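The Arms Don't Do Lunch

The sorting room at Mekham, in Turkevham, used to be the loudest part of the building. It is where lost property, mixed returns and the contents of other people's desk drawers get turned back into boxes of like things: pens with pens, cups with cups, toy bricks with toy bricks. The woman who runs the day shift has been there long enough to remember when the radio was the most advanced piece of equipment in the room. She agreed to talk as long as I left her name out of it, on the grounds that her mother reads everything.

"People expect me to be either furious or thrilled," she says. "I'm mostly busy."

The robots arrived in February. The system is called Paltus, which she pronounces as if it were a distant cousin who has come to stay. The staff were given a morning of training and a binder. The binder is 5 chapters long and she has read four of them. The fifth is about cleaning.
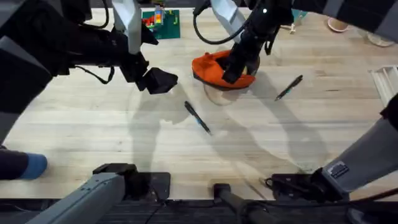

Small goods on the bench at Mekham: two arms, two pens and a bowl.

The first thing that changed, she says, was the talk. Sorting by hand is dull work, and dull work is good for conversation. Three people used to stand shoulder to shoulder at that table and get through other people's pens and their own divorces at the same time. Now one person stands there, and what she says out loud is mainly "left a bit," which the arms can't hear.

"I still say it. You try standing there and not saying it."

Her own job has changed more than her title has. She used to assign people to tables. Now she sets out what the arms will work on and decides which items are worth their time. Anything torn, sticky or alive goes to a human. She keeps a clipboard for odd cases, and there is a second clipboard for cases nobody could agree were odd. The room's target is 2,000 items a week, a number that came down from the office upstairs without any working shown.

I ask whether the machines meet it.

"The room meets it," she says. "We did 3,404 in our best week, and the office sent an email with a picture of a robot on it. One of mine had worked through two lunches that week. She didn't get a picture."
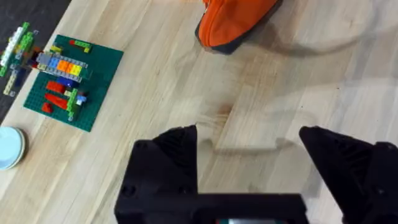

She is careful to be fair about it. Nobody was let go when Paltus came in. Two people moved over to dispatch, one of them gladly, and the hours in the sorting room got more regular. Backs are better too. The old tables were too low for anyone taller than a child, and it took the arrival of machinery for the company to discover that furniture could be raised.

"I asked for that for years. Then the robots needed a decent surface and it was done before noon."

What she misses is harder to put on a form. A new starter used to learn the job by standing next to someone who knew it. You learned which box the good tape was in and which supervisor to avoid before coffee, and you learned to tell a dead pen by the feel of it. The arms learn from people as well, in their way, but they don't pass anything on at break. She has started pairing new staff with older hands at the one remaining manual table, which appears on the schedule as "overflow." There is very little overflow. The table is always full.
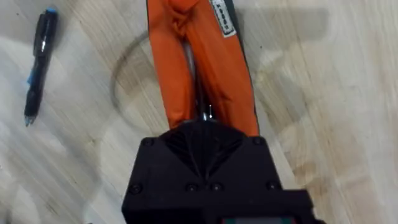
Patience is the part of the job she didn't see coming. She had always thought of herself as having some. Then she was put in charge of watching a gripper think about a pen. She spends part of each shift on the wrist camera view, where everything small becomes important: the pen is off to the left, black with a bit of blue at the end, well away from the gripper, and there is a dark loop lying on the wood that she would very much like to tidy. "You look at that and your hand wants to go in," she says. "I've picked up a pen before. I have references."

Mekham's competitor across the river, Holzer, is said to be bringing in machines of its own, and some of her former colleagues there have been calling for advice. She tells them to ask early who will be answerable when the thing stops, and to get it in writing. She also tells them to keep the radio.

Does she think she will still be in the sorting room in a few years?

"Somebody will be. The arms don't know what a return is. They don't know that a child is waiting on the red brick, or that a customer will write three letters over a cheap pen. I know that, because I open the letters."

At half past three the shift bell goes, a habit left over from when there was a full crew to hear it. She gets up, finds her mug and goes to see who's on the overflow table.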